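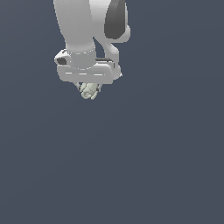

August, 6:40 in the morning

I slept badly again. The neighbor's dog started at four and I lay there doing sums in my head. The rent in Plarbridge goes up in two months, and the letter from the agency says 2,248 now, with "services" included. I read the letter three times with the dictionary and still I don't know what the services are. The stairs have had no light for a long time.

I made coffee and opened the box from my aunt. She sends me the seeds every summer and every summer they arrive too late to plant. This time there were beans, two kinds of squash, and one envelope with nothing written on it. I will plant the unknown ones anyway, on the balcony, in the blue pot. My aunt writes that it rained in the village for 11 days and the road to the cemetery is closed. She writes also that my cousin has bought a car. About the car she uses a whole page.

Yesterday evening was the choir. We are learning a song from Lekivard, very slow, and the altos must hold one note while everybody else moves around it. Telma Farías stood next to me and she breathes so quietly that I lost my place listening for it. The director asked us again to pay for the trip. It is 300 for the bus and the two nights, and I said yes before thinking. Walking home I thought. If I don't buy the winter coat until November, it can work.

I want to write down a word so I don't forget it: "threadbare." Telma said it about the curtains in the hall. I liked it very much. In my language we say that a cloth is "tired," and I told her this, and she repeated it two times in my language, with the accent in the wrong place both times.

Things for today: call the agency and ask about the stairs, return the book about Hapeta (I have only reached the chapter on the salt market, maybe they let me renew it), buy soil, not the cheap one. Write to my aunt. I owe her a letter since June and she notices — she never says it, but her handwriting gets smaller.

The dog is quiet now. There is a little sun on the kitchen wall, over the calendar, and I still have half an hour before the bus. I will wash the cup and look for the other glove for the soil.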